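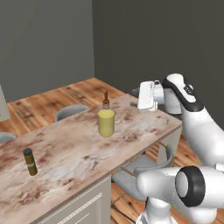

Two-finger gripper or suction in the kitchen sim?

fernhollow
Hello all, I've been putting the stock two-finger gripper through its paces in Simance this week, and I'm rather fond of it! The yellow cup is lovely to pick up. The little bottle behind it is another matter, as I keep nudging the cup on the way in. I've done 376 runs so far. Would the Firnex suction head be kinder, do you think?

plumbline2
I'd say no, sorry. Suction wants something flat, and a narrow nozzle gives it nothing to hold. It might do nicely on the can lid, mind you. Have you tried coming at the bottle from the far side of the island?

fernhollow
Not yet, the chair back worries me a bit on that side.

Aksoy_bench
I'll have to disagree with plumbline2 (in a friendly way). I ran 1,667 picks with suction against 1,522 with fingers, and suction won on small bottles once I came in sideways. The fingers were better on cups, I'll grant you.

plumbline2
Sideways on a curved body? Which cup size did you use? Mine let go every time.

Aksoy_bench
The smallest Flultent one, with the approach speed turned right down. I'll dig out my settings tonight and post them.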